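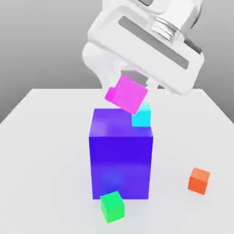
Alumni dues going up again, worth it?
Lividport Greek Life Board > Alumni > Money

plarkivness
Got the letter Thursday. Alumni dues for our chapter go from 148 to 330 a year starting in June. The letter says it covers the house roof fund and the reunion dinner. I graduated a while back and live two states away. Is anybody else paying this much?

terus_hall_88
Ours is 700 but that includes the lake weekend and two guest tickets. 330 with one dinner sounds high to me.

KMacAulay
Keir MacAulay here, I keep the alumni list for the chapter. The old rate hadn't changed since before we bought the house on Darwish Street. Insurance alone went up by 1,000 last year. You can still pay the old rate if you mark "distant member" on the back of the form. You just don't get a vote on house matters.

plarkivness
I didn't see a back of the form. Mine came as a single page.

KMacAulay
Then you got the wrong one. Send me your mailing address in a private message and I'll get you the right form.

oldpledge
Taking away the vote bothers me more than the price. I was initiated for life. Nothing in the ritual or the bylaws I signed said my vote depended on which box I checked.

KMacAulay
It's only house matters. You vote on everything else, officers included.

oldpledge
House matters is most of what comes up at the alumni meeting.

terus_hall_88
Our chapter tried the same split and dropped it after two years. Most people picked the cheap rate and there weren't enough votes left to approve a new furnace.

plarkivness
Message sent, Keir. I'll probably take the lower rate this year and see how the meeting goes. Can the dinner be bought separately?

KMacAulay
Yes, pay at the door. Let me know by the first week of June so we can order food.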